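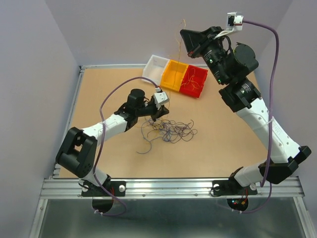
J. Moreira

Robotics Project Report, Fellamcombe Technical College

Submitted April 3, 2021

## What the project was for

The aim was to compare two ways of controlling a small gripper when it has to pick thin wire out of a tangle and drop it in a storage bin. Both arms in our cell were used, each with the same type of gripper, so the comparison is between controllers and not between hands. The first controller was the stock one that comes with the Bradetti arm kit. The second was Enport, the open controller that our lab has been using for other coursework.

Wire is an awkward thing to grip. It is thin, it moves when you touch it, and one strand is usually looped through several others. A block or a cup can be picked up with a gripper that is slightly off. With wire, the fingers either close on the strand or they close on air.

## Setup

The two arms are mounted on the aluminum rail at the front of the work surface and reach in towards the back. Three walls in a pale lavender-grey go around the work area, which gave the camera software a plain background. The storage bins sit at the back. I used the white, yellow and red ones and kept the wire in the middle, where both arms can get to it.

Each gripper has a purple cable that runs back along the arm and down past the front rail. These need enough slack for the wrist to turn. In the first week I had the right cable too tight and it tugged on the fingertip whenever the arm reached for the back wall. I moved the cable ties and left a bigger loop, and after that I didn't change the routing again.

## Method

A run started with the tangle placed by hand in the middle of the board. The arms then took turns. An attempt was counted as soon as the fingers were told to close, whether or not they caught anything. It was scored as one of:

- **held**: the strand stayed in the fingers until the arm was over a bin
- **slipped**: the strand was lifted and then lost
- **missed**: nothing was lifted

With the stock controller the gripper is sent to a position and stays there. If that position is a bit too open, the wire slides out. Enport lets you set a limit on the motor current, so the fingers keep closing until they meet something. I tried four current limits in March and kept the second lowest for the main runs. The highest one made the motors too warm to leave running.

Lighting and arm speed were kept the same. I swapped the controllers between the arms halfway through, in case one arm was simply better than the other. 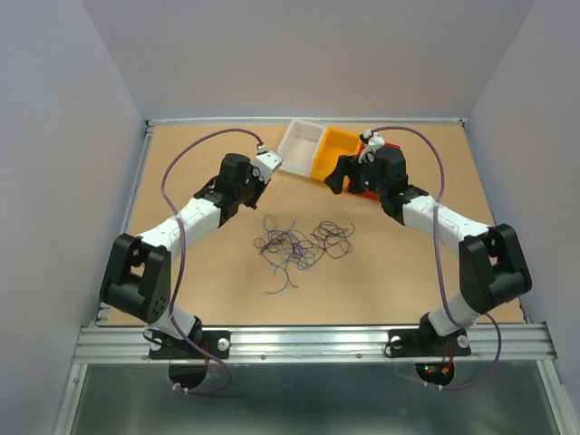
### Results

The log has 1,801 attempts in total, counting both controllers. Nearly 590 of them were scored as slipped, and most of those were with the stock controller. Misses were spread fairly evenly between the two, which makes sense, as a miss mostly depends on where the camera says the strand is and the camera was shared.

The problem I had not planned for was lifting more than one strand. When the blue and purple strands lie across each other, a good grip on one can bring up half the pile. Enport was worse for this. It closes harder, so it also hangs on harder when the strand is caught on the rest. The stock controller often let go at that point and the pile dropped back on the board. My scoring counts that as a slip, but a person watching might say it was the better outcome.

The arms also got in each other's way near the bins. The white and yellow bins are side by side, and when the right gripper is over that area the left one has to wait or come in from the side. I added a three second pause between turns, which stopped the knocks but made every run longer.

### Problems with the equipment

- One fingertip worked loose and had to be refitted. I threw out that run.
- Strands sometimes hung over the edge of a bin. I counted these as held.
- Enport lost its connection to the left arm several times. Restarting it meant homing both arms again.

### What I would change

I would score tangled lifts separately from the start. They are in my written notes, but the log only has the three labels, so I can't give a proper figure for them. I would also try a lower current limit for the first part of the lift and raise it once the strand is clear of the pile. Enport allows this but I ran out of lab time.

For picking up wire, I would choose Enport with the current limit over the stock controller. For a pile as mixed up as ours, I would want to test the two-stage limit before leaving it to run by itself.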